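Curnis Flood Reports - README

Welcome, and thank you for taking the time to look at this collection. Curnis is a set of short written reports about river flooding and storm damage, gathered from local newspapers, radio bulletins and parish newsletters and put into one tidy table so that people can search them and compare one flood with another. It grew out of a folder on my own computer that got much too big, and I am very happy that other people now find it useful.

Version of 15 July 2024. Maintained by Zdenka Bošković, with a great deal of help from Mateja Kolev and Hywel Kemeys.

What you get

The main file, reports.csv, holds 3908 reports, one to a row. A second file, places.csv, lists the towns and valleys named in them, with the different spellings we came across (and there were plenty - some villages seem to change their name every time the water rises). The third, sources.csv, tells you which paper or station each report came from and what language it was first written in.

Columns in reports.csv

report_id - a plain number that never changes, even if a report is later corrected
event_id - the flood or storm the report belongs to
place_id - matches a row in places.csv
published - the day the report came out, which may be later than the day of the flood
text - the report itself, in English
deaths_said, missing_said, homes_said - whatever figure the report gives, left blank if it gives none
said_by - who gave the figure, such as a mayor, a fire brigade or a resident

Please read those three figure columns with care. Early reports are often wrong in both directions, and we have kept every number just as it was printed. If a morning bulletin said 30 people were missing and the evening one said six, you will find both, on separate rows with the same event_id. A blank means the report was silent on the matter, so please don't turn blanks into zeros.

How the reports were put together

Vlasta Yordanov did most of the translating, and Hywel checked her drafts against the originals. When they could not agree on a phrase, the original wording was kept in square brackets after the English. Duplicates were found with Pullo, a little script Mateja wrote that compares opening sentences. It is cautious, and you may still run into the same agency story under two different headlines.
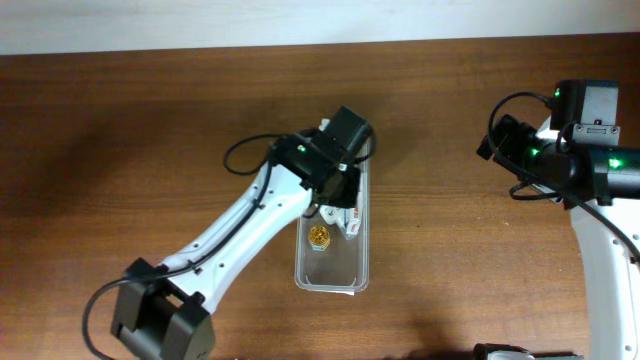 Loading the files

Everything is plain text in UTF-8, with commas between fields and double quotes around the text column. Any spreadsheet program will open it, though do tell yours to treat report_id as text. If you like working from the command line, the loader is called Drillo and takes the folder as its only argument:

drillo load ./curnis

It will build a small local database and print the name of any file it couldn't read. On my rather elderly laptop it takes long enough to put the kettle on.

Known gaps

Mountain districts are thinly covered, mostly for want of a local paper. Seven reports have no publication date at all, and we left them in with that field empty. Landslides are included only when a report ties them to the same storm. Personal names of the dead and injured have been replaced with [name], and we ask you kindly not to try to put them back.

Corrections and thanks

If you spot a mistake, write to Eleni Kovačević, who looks after the corrections list, and give the report_id along with a copy or clear reference to the original. She is patient and reads everything. The next release is planned for August and will include her fixes to the place names, plus a batch of radio transcripts that Vlasta is still working through.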